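4.2 Event Structure and Player Return

The second part of the study concerns limited-time events in Tindness, a cooperative kitchen game in which players clear, sort and serve orders under a shared clock. The game offers a standing mode, which is open all year, and seasonal events, which run for a set number of days and carry rewards that cannot be earned at any other time. Litell, the publisher, gave the authors access to play records for the April event under the terms set out in Section 3. The records cover 1488 accounts. Names, payment details and chat logs were removed before the transfer.

The event lasted 10 days and contained five challenge groups. Each group opened on a fixed schedule and stayed open until the event closed. Players who finished four of the groups received the main reward, a costume set for the player's character. The fifth group was optional and gave only a title shown beside the player's name. Cowie and Chisholm have argued in earlier work that optional groups of this kind are used mostly by players who already play every day, and the present design allowed that claim to be tested on a larger set of accounts.

Challenges were coded by the kind of action they asked for. Sorting challenges required the player to place a given type of object in a given place. Serving challenges required a finished order. Social challenges required the player to join a group with at least one other account. The coding was done separately by Lachlan Cowie and Calum Chisholm, and differences were settled by discussion. Most of the differences concerned sorting challenges that could also be finished as part of an order. These were placed in the sorting class when the reward was given before the order was complete. Tableware was the object class that appeared most often in sorting challenges (Figure 4).

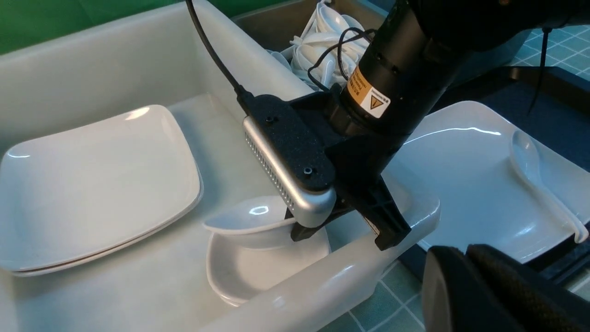 Figure 4. White tableware in a light gray plastic bin, with two square plates stacked at left.

Return was measured at the level of the account. An account was counted as returning if it started at least one round on the day after a challenge group opened. This is a stricter measure than the one used by Dow, whose weekly count treats a single round at any point in the week as a return. The stricter measure was chosen because the event was short, and a weekly count would have hidden most of the change between one group and the next.

Return was highest after the first group opened and fell after the second. It rose again after the fourth, when the main reward came within reach. Accounts that had joined a group for a social challenge were more likely to return at every stage, including stages with no social challenge. The records do not show whether these players knew each other before the event. It is therefore possible that the social challenges brought together players who would have returned in any case.

The optional group showed a different pattern. Few accounts that had missed an earlier group went on to attempt it. Among those that did, sorting challenges were left unfinished more often than serving challenges, although the sorting challenges took less time on average. Players in the Pritside interviews, reported in Section 5, described the sorting challenges as work to be done while waiting for friends to come online. Several said that they would have finished them if the reward had been an item that their character could wear.

Two limits should be noted. The first is that the event overlapped with a school holiday in some regions, and the records hold no information on the age of the player. The second is that Litell changed the length of one serving challenge while the event was in progress. Rounds played before the change were kept in the data and marked, and the results in Table 5 are given both with and without them.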